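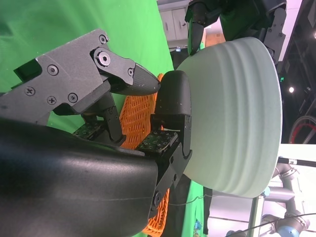
Cuenco con acanaladura horizontal, acabado gris claro.

Cuenco acanalado Grevholm
Serie Wernden – loza y gres para hostelería

Descripción
Cuenco de cerámica esmaltada con relieve exterior de ranuras horizontales, borde ancho redondeado y base más estrecha que la boca. Destinado al servicio de sopas, cereales, ensaladas individuales y guarniciones. La serie Wernden se suministra en gres vitrificado; las piezas de loza se reservan para la línea doméstica Jacobs, con la que comparte paleta de esmaltes.

Material y cocción
Pasta de gres de grano fino, conformada por torneado con rodillo. El relieve se obtiene con el molde y no por tallado posterior, de modo que la profundidad de ranura es constante en todo el lote. Esmalte sin plomo ni cadmio añadidos, aplicado por inmersión. El anillo de apoyo queda sin esmaltar y se pule tras la segunda cocción.

Uso y limpieza
Apto para lavavajillas doméstico e industrial. Apto para microondas. No apto para llama directa, placa de inducción ni grill. Evítese el choque térmico: no verter líquido hirviendo en piezas recién sacadas de cámara frigorífica.
Las ranuras pueden retener restos de almidón o grasa. Se recomienda remojo previo y cepillo de fibra blanda en sentido horizontal. No emplear estropajo metálico – deja marcas grises sobre el esmalte claro que solo se eliminan con pasta de limpieza para porcelana.

Apilado y almacenaje
Altura máxima de apilado: 11 piezas. Para transporte interno en carro, limitar a 6. Intercalar papel o fieltro cuando se apilen piezas de series distintas, en particular con los platos Grosar, cuyo anillo de apoyo es más abrasivo.

Tolerancias
El tono puede variar ligeramente entre hornadas. Los pedidos de reposición deben indicar el código de lote impreso en la caja. No se consideran defecto los puntos de esmalte aislados en el exterior ni las diferencias de brillo en el fondo de la ranura.

Suministro
Embalaje estándar: caja de 6 unidades con separadores de cartón.
Pedidos de 1000 unidades o más: entrega en palé, plazo según disponibilidad de horno.
Pedidos de 3000 unidades o más: posibilidad de esmalte a medida, previa aprobación de muestra.
Sin venta por unidades sueltas. La fábrica no expide pedidos durante el mantenimiento anual de hornos, en junio.

Ficha revisada el 17 de marzo de 2020. Sustituye a las versiones anteriores.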